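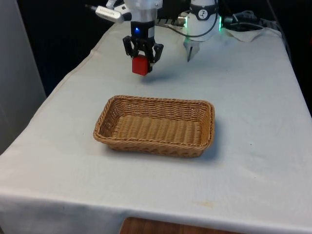

Posted by Milagros Ibarra to the bench-equipment list, February

Re: spending plan for the two-arm table

Dear all,

Thank you to Patricio for his list, which I quote lower down. I have read it with the offers open next to me and I would like to change the order of some things before we send it to purchasing.

The amount we have is 3000 euros for this table, and it must be ordered before the end of the month. Carretero has sent an offer of 773 for the set of spare fingers and the mounting plate for the black gripper. I think this is a fair price and I would take it first. When a finger breaks we stop the whole table, and last autumn we waited too long for the parts.

The second point is the cables. They are running in loops along the back of the table, behind the white arm, and I do not like that they are free so close to a moving wrist. Hotside sells a closed cable channel with clamps for 92. Patricio has put it under "later". I would put it under "now" — it is the cheapest line on the plan except one.

About the cloth: the one we use has a yellowish stain near the front. For a task with a red cube and one basket it makes no difference, but if we start with small light-coloured parts, I would prefer a clean surface. Can we order two cloths of the same white? If we change the colour we must check the lighting again, and I have no hours for it this month.

I don't agree with the second sensor module. My reasons are after the quoted message.

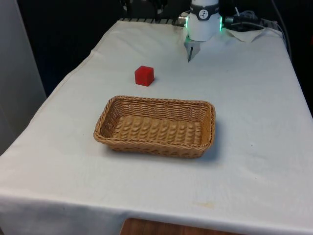
Patricio Calvo wrote, at 16:40:

> Hello everybody,
>
> My proposal for the table, in order of importance:
>
> 1. Spare fingers and plate, from Carretero
> 2. A second sensor module, from Plulilley (offer not yet received)
> 3. More baskets and blocks, from Bevside, 70 in total with transport
> 4. Later: cable channel, new cloth
>
> For point 3, I would like baskets with a higher wall. The one we have is shallow, and I think putting the cube in it is too easy as a test. Please tell me if somebody has a different opinion.
>
> Patricio

I agree with the baskets, Patricio, but please keep also the shallow one, or we can't compare with the older runs.

For the sensor, we have no offer from Plulilley and we don't know how long the delivery is. If the invoice comes after the closing of the budget, the money is lost for us. I propose to move it to the next plan and to ask them now for a written price.

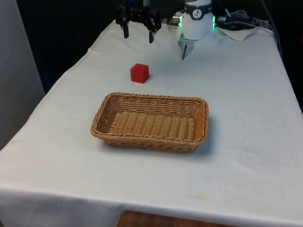
The table with both grippers, the cube and the shallow basket.

Could you also tell me who will measure the length for the cable channel? Hotside cuts it to size and doesn't take it back. I need the number before I fill in the form.

Kind regards,
Milagros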